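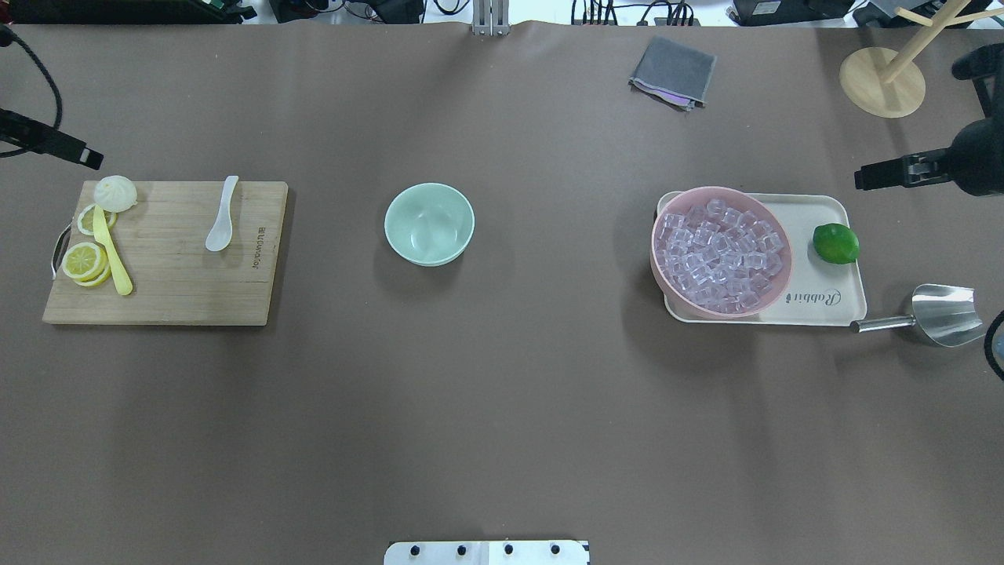 Shaimaa Ghoneim 留言问,柠檬片泡出来的水总有点苦,是不是切得太厚了?

问得太好了!厚是一个原因,不过我觉得更要紧的是籽和白瓤。我现在的做法:

- 柠檬先用粗盐搓皮,冲干净,擦干。两头各切掉一小块,那里白瓤最多,苦味多半从那儿来。
- 切 **2 毫米**左右就够薄了,籽用牙签挑掉。
- 先放冰,再放柠檬,最后倒 400 毫升凉白开。千万别用滚水冲!
- 泡 12 分钟就把片捞出来,想续水再换新的。

青柠味道更冲,我一般不切片,在案板上用手掌压着滚几圈,对半切开挤汁,汁出得特别痛快。

再说冰。夏天我喜欢提前把冰倒进一个大碗,碗底下垫个托盘,化了水也不会淌得满桌都是。舀冰用专门的冰铲,比拿玻璃杯直接去舀安全多了,玻璃碰冰容易崩口。冰铲用完甩干再收,别湿着扔进冷冻室,会粘住的(我撬过一次,手都冻红了)。

塑料刀切柠檬也行,就是要慢一点,来回轻轻拉,别往下压,不然果肉全烂了。

木砧板切完柠檬马上冲水,竖起来晾。汁水留在上面久了,再放包子馒头就会串味,酸溜溜的包子皮我可吃过!最好干脆分两块板,一块切水果,一块放面食。

剩下的柠檬头别扔,擦水龙头上的水垢,亮得很,擦完记得冲净。

2020年9月5日补:Zeyu Tang 说柠檬片平铺冻硬再装袋,能直接当冰块用。试了,真好用!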